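What does 18 out of 18 prove?

The Orkorine group says its new grasping policy learned to handle soft plastic cups from 200 demonstrations, and that half of them would have done nearly as well. I've read the paper twice and I'm still not sold.

The headline test has 18 trials and no failures. Fine. But every trial used the same two cups, against the same white panels, under the same even light. A policy that has memorised a backdrop would score just as well, and nothing in the results lets a reader tell the difference. 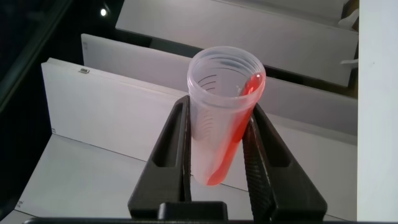
Frosted plastic is a fair choice of problem, I'll grant that. Depth sensors hate it, and a wrist camera has to make do with a faint outline. Put a bright red utensil inside, though, and you've handed the network a coloured marker to steer by. I looked for a run with the cup empty, or with something pale in it – there isn't one.

The older Pálfi benchmark was dull, but it moved the lights and swapped the objects. Juris did the same at the Gidley lab with 100 demonstrations and got much uglier numbers, which I trust more. I'd like to see the Orkorine policy run on that setup, with the failures printed beside the successes.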